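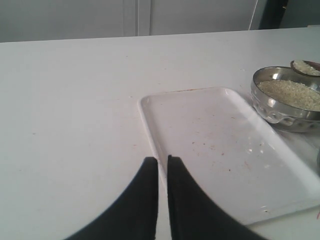
Good practice for a scooping cell begins with the condition of the work area before any motion is allowed. In this course we use the Pranura bench rules, which were written in April for the grain tasks and are now used for powders too. Rule 1 says that the table and all receiving surfaces must be checked before each run. A white surface is a good choice for this, and crumbs like the small brown and orange ones on the floor of the tray are easy to find on it. The operator must wipe them off and write this in the log. If they stay, they can be mixed with the next material, and the weight of the portion will be wrong.

Rule 2. Position of containers

The full container, the receiving container and the tray must have fixed places, and these places must be written on the cell sheet. In the Laitinen exercise you will receive a cell sheet with two layouts. Please compare them before you come to the laboratory. A container may touch the tray, but it may not stand on the rim of the tray. If a container was moved by hand, the program must start again from the home position.

Rule 3. Fill level

A bowl which is full almost to the rim is allowed for the first scoop only if the entry speed is reduced. In our exercise the reduced speed is 49 mm per second. The normal speed is 54 mm per second. The difference looks small, but students should not skip this step, and the log must show which speed was used.

Rule 4. The tool in the gripper

A spoon is not a part of the robot. For the risk assessment it must be treated as a separate tool, with its own length, its own shape and its own way to fail. Before the approach, the operator checks three points:

- the handle is held between the fingers and does not turn when it is touched with the robot stopped;
- the path of the spoon is free over the rim of the bowl;
- the cables at the wrist have enough space for the whole movement.
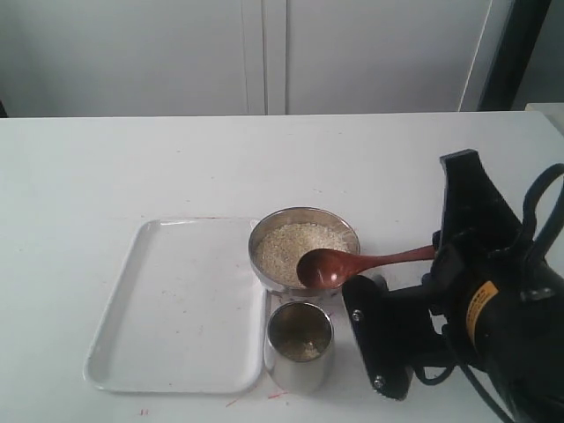

Figure 2. Wooden spoon in the gripper, over the bowl of grain. The steel cup stands in front of the bowl.

Rule 5. Labels

Warning labels on the arm and the wrist must stay visible and clean. Do not cover them with tape or with cable holders. If a label can no longer be read from the operator's place, report it on the Mirnutell form and do not start the cell until it is replaced.

Rule 6. Hands

No hand may enter the area of the table while the robot is enabled. This includes short corrections, for example to turn a cup. Stop first, then correct, then check Rule 2 again.

For the next class: read the Trakisik checklist, both pages, and mark every point which repeats a rule from this handout. Bring your marked copy.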